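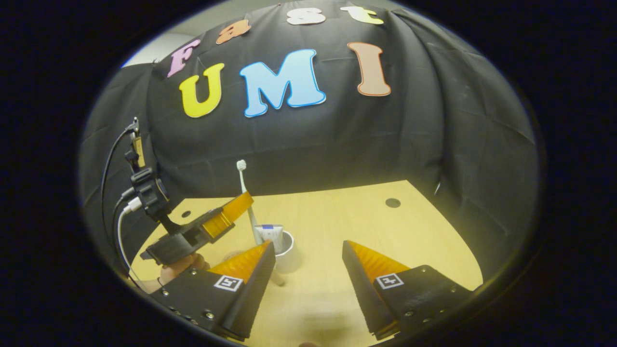
Equipment Planning Meeting – Minutes, March

Place: Nevska building, second-floor meeting room
Start: 10:00 a.m.
Present: lab lead, both hardware engineers, data lead, purchasing, safety contact
Apologies: software lead (sent comments by email before the meeting)

1. Minutes of the last meeting

Accepted with one correction. Under item 4, "spare batteries" should read "spare battery chargers." Purchasing will fix the copy on the shared drive.

2. Open actions

Shelf labels in the storage room are done. The old bench power supply has been written off and can go to recycling. The quote for the cable trays arrived but does not include end caps. Purchasing has gone back to Clemow and asked for a full price.

The insurance form is still open. It needs a serial number for each item over the asset limit, and the list from hardware is missing two of them.

3. Hand-held grippers

The toothbrush-and-cup task stays on the work list for next quarter. It uses two hand-held grippers at one table, so each station running it needs a pair. At present the lab can run one such station and still keep a spare gripper on the shelf. Data would like to run 2 stations side by side starting in May.

Options discussed:

Buy a second pair complete from Tsakiris. Delivery is quoted at 7 weeks from the date of order. The price includes camera mounts but no cables.

Print the housings in house and buy only the pads, screws and mounts. Cheaper on paper. Hardware estimates a week of bench time for the pair, and the printer is already booked for most of the month.

Wait until the new budget year. Data was against this, as the second station would then sit without tools through the summer.

Purchasing asked if the in-house pair could be given the same asset tags as a bought one. Yes, as long as the parts are entered together under one order.

Agreed: buy the pair from Tsakiris. Hardware will print one set of spare housings when the printer is free – no fixed date.

4. Finger pads and other wear parts

The orange ribbed pads are ordered in small lots, and shipping costs almost as much as the parts. Purchasing proposed one larger order to cover the rest of the year. The quote from Derkuvico is $312 with shipping. Approved.

Hardware will add housing screws to the same order. The marker stickers can be printed on the office label printer, so no order is needed. Data asked that new stickers be checked for size before they go on the fingers. The last sheet was printed with "fit to page" turned on and had to be thrown out.

5. Cables and mounts

Cables running from the camera mount along the side of the table were raised by safety. The concern is a sleeve or chair arm catching one during a take. Hardware suggested clips along the table edge and a longer cable with one clear drop to the floor. Both can be bought from petty cash.

There was some discussion of routing the cables through the holes in the tabletop. This would look tidier, but plugs would have to come off each time a gripper is moved to another table. Left out for now. Clips first, then look again at the next meeting.

6. Tables, curtain and props

The second station needs a table and a backdrop. Data wants the same black fabric curtain and a light wood top at both stations. The software lead's email agreed and asked for the lamps to match as well.

On the foam letters (FAST UMI), data asked if the second curtain should have a set too. No strong views. The cost is small. Data will decide and buy them under props if wanted.

Props: purchasing will get more cups, toothbrushes and toothpaste tubes from a regular store. Data will send a short list. Please keep receipts – last quarter three were missing and the claim was sent back.

7. Budget

The amount left for station equipment this quarter is $2000, not counting the gripper pair, which goes on the capital line. The pad order, cable clips, curtain, table and props all come out of this amount. Purchasing expects them to fit if the lamps are moved to next quarter. Hardware would rather move the table and use the one from the old test room. The table has a scratched top and is a little lower than the current one.

Not settled. Hardware will measure the old table and report back by email.

8. Actions

Purchasing: place the gripper order with Tsakiris; place the pad and screw order with Derkuvico; chase Clemow on end caps.
Hardware: send missing serial numbers; measure the old table; buy and fit cable clips.
Data: props list; decision on letters; check sticker size on the next sheet.
Safety: look at the cable runs once the clips are on.

9. Any other business

The storage room key is to be returned to the front desk by 5:00 p.m. each day.

Next meeting: April, same room. Meeting closed at 11:10 a.m.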